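Trundalel Community Forum > Local Issues > Keltar shuttle trial on Yeoh Street

gatepost16
2022-07-25
So the city wants to let Keltar run driverless shuttles down Yeoh Street starting in September. 2 shuttles, 200 parking spaces gone. Has anyone seen a safety report? I asked and got a flyer.

milk_run
My mother can't drive anymore and the bus quit coming up our hill. I'd take a shuttle tomorrow.

gatepost16
Fine, but it doesn't go up your hill. Look at the map – it stops at Pililum Plaza and turns around.

oldferryrd
The survey had 3,632 responses and most said no. I don't trust online surveys much either, but the city can't brag about the turnout and then skip the result.

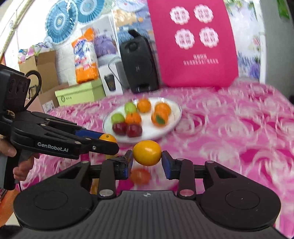
Lemon-shaped fruit and a little orange one, plate on the bed

milk_run
Half those people don't even live downtown. Why do they get a say?

oldferryrd
They shop there. Or they did, when they could park.

tinlid
I'd try it for a month and see. 16 stops seems like a lot for such a short street, though.

gatepost16
Who decides if it worked? Keltar, according to the flyer.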